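About Us

Hi, and thanks for clicking on the page that most people skip. I'm Wajid Gondal, I started Cislow, and I still answer the phone when everybody else is on the other line. We're a small automation shop. We set up robot arms for companies that have never owned one, mostly places that make or pack ordinary things in ordinary buildings, and we stick around afterward until the people on the floor are comfortable with the thing.

How we got going

I spent a long stretch at Grekier, fixing conveyors and then fixing the machines that fed the conveyors. The work was fine and the people were better. What bugged me was how often a smaller customer would call, ask a perfectly good question about a robot, and get handed a brochure. They wanted to stand next to one! They wanted to ask what happens when a part lands upside down, and how long it takes to teach it something new, and whether their night shift could restart it without calling anybody.

So I rented a unit with bad heating and a good loading door, bought one secondhand arm and started inviting people over. The first visitor was the shop next door, Prulum, who make display stands and wanted to know what the noise was. They ended up as our first customer (hi, you still owe me a ladder).

What we do these days

Most of our jobs are picking, sorting and loading. Parts come in mixed up or dumped in a heap, and somebody has been standing there sorting them by hand for years. We look at the parts, we try them on our own arm with your real boxes of real stuff, and then we tell you what we think. Sometimes we tell you to buy a better chute and go home. That's a short invoice but it's happened more than once, and a couple of those people came back later with a bigger job.

We also do training, which I love more than I expected to. Two days, your people, our floor, lots of coffee. By the second afternoon I try to keep my hands in my pockets and let them drive.

Open day

If you only know us from one thing, it's probably the open day. We run it every March, and we added a second one this fall because the March one got silly – 158 people through a building with 2 bathrooms. The next one is Thu 10 October, doors open right after lunch, and we've split it into groups of 40 so you can get close enough to see what's going on and still hear yourself talk.

It isn't a trade show. There's no stage and no music. You'll get a safety talk from me (short, I promise), then you walk from station to station and the person who built each one is standing there to answer questions. Bring a part from your own shop if it fits in a shoebox. We can't promise the arm will pick it up on the spot, but we'll all learn something from watching it try, and those are usually the bits people talk about in the parking lot.

Kids are welcome with an adult. School groups, please call first so we can set aside a time when it's quieter. Closed shoes for everybody, no exceptions, even if you drove 100 miles in sandals. Yes, somebody did.
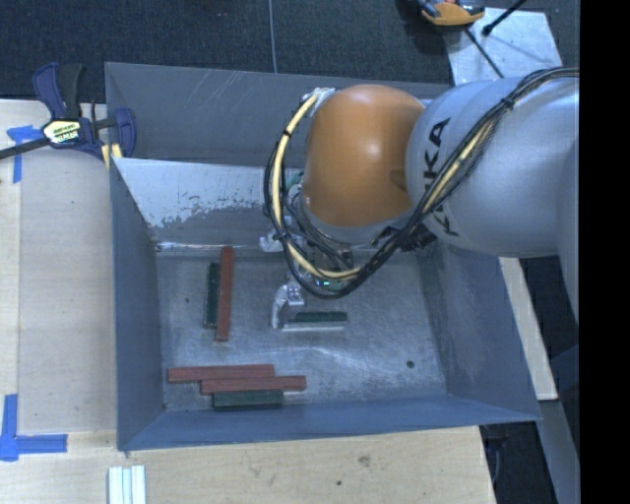 My favorite station is bin picking, and I'll talk your ear off about it if you let me. People come in expecting speed and flips and what they get is a robot thinking about blocks, and then ten minutes later they're still leaning in and whispering at it. We keep the parts simple, just red ones and green ones in a big metal bin with sloping sides, so you can follow what the arm is going after without me narrating every move. A block lying out in the open is one kind of problem, and a few of them bunched up near a wall is another, since the gripper fingers need somewhere to go. Ask about the cables too! Visitors always do, and that big cream-yellow loop hanging by the gripper is a good place to start, because cable routing eats up more of our setup time than you'd guess.

Who you'll meet

There are only a few of us, so you'll probably meet everybody. The Sethi workshop down the road makes a lot of our brackets and fixtures, and their crew comes along on open days to talk about metal with anybody who'll listen. If you have a question about welding, save it for them, please. My welding is not for public viewing.

Coming by some other time

You don't need to wait for an open day. Call or send a note through the contact page, tell us what you make and what's driving you nuts, and we'll find an hour. Visitor parking is around back by the loading door. If the front bell doesn't work, knock hard.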